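Plavo asks households to look in the bathroom cabinet, and keep looking

Whitcombe, December - Plavo, the home-sorting firm, today opens bookings for Tretar, a service that deals with one room most people believe to be tidy already. Tretar covers the bathroom: the cabinet, the shelf under the mirror, the windowsill and the cardboard box on the floor that was going to be there for a weekend.

Customers book a single visit. Two sorters arrive, take everything out, put it on a clean sheet in the hall or on the bed, and ask what each thing is for. Whatever has no answer goes in a bag. What is left goes back in an order the household has agreed to, preferably out loud and with everyone present.

"People are brave about the loft," said Petrică Barbu, founder of Plavo. "They will ring us about a garage. Then you open the bathroom cabinet to wash your hands after lunch and there is cough mixture in there older than the children. I have stopped mentioning it at dinner parties, as I was being asked to fewer of them."

Toothpaste gets a section of its own in the Tretar handbook. During the trial in Whitcombe it caused more argument than towels, medicines and hotel soap put together. Families run one tube each, plus a shared tube, plus a travel tube, plus something brought back from a trip that everybody is a little afraid to start. The handbook's position is that one tube is open at a time, and it stands up.
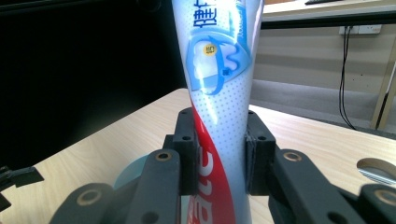

Photo: Plavo

Tubes with writing the household cannot read are kept if someone likes the taste. The same goes for anything with a cheerful tooth on it, which sorters have learned not to criticise in front of the person who bought it.

Standing a tube up is harder than it sounds. Many are wide at one end and narrow at the other, and a good number will lie down the moment the door is shut. Tretar visits therefore include the Hender, a plain weighted cup with a slot, which holds one tube and declines to hold a second. Customers have asked for a double version. Plavo has considered this and will not be making one.

Taha Ouazzani, who runs the visits, said the first trial homes had been "very welcoming, then quiet, then welcoming again once the kettle was on".

"We had a gentleman who kept his spare razor heads in a biscuit tin inside a sponge bag inside a bucket," he said. "He knew exactly where they were. His wife had been buying new ones for years. We put them on the shelf and left them to talk."

Fifteen homes took part in the trial. The longest visit lasted almost six hours and involved a second bathroom that had not been declared at booking. Plavo now asks about second bathrooms.

Tretar is open to homes within 10 miles of Whitcombe. Visits start at nine in the morning and normally finish by 3 pm. Sorters bring their own sheet, bags and gloves. They do not clean, plumb, regrout or give an opinion on the colour of the tiles - please don't ask them, they have been told to look at the floor.

Medicines are set aside for the customer to return to a pharmacy. Half-used bottles of shampoo may be joined together only with the written consent of both owners.

Bookings and press questions should go to the Plavo office in Whitcombe. Mr Barbu is available for interview. His own cabinet is not.

ENDS

Last updated: December, 9.15 am
15 shares | 3 comments

Related news
Plavo on the drawer with the batteries in it
Airing cupboards: an apology to our customers in Whitcombe
Hender cup now sold without a visit
How many flannels does a household need?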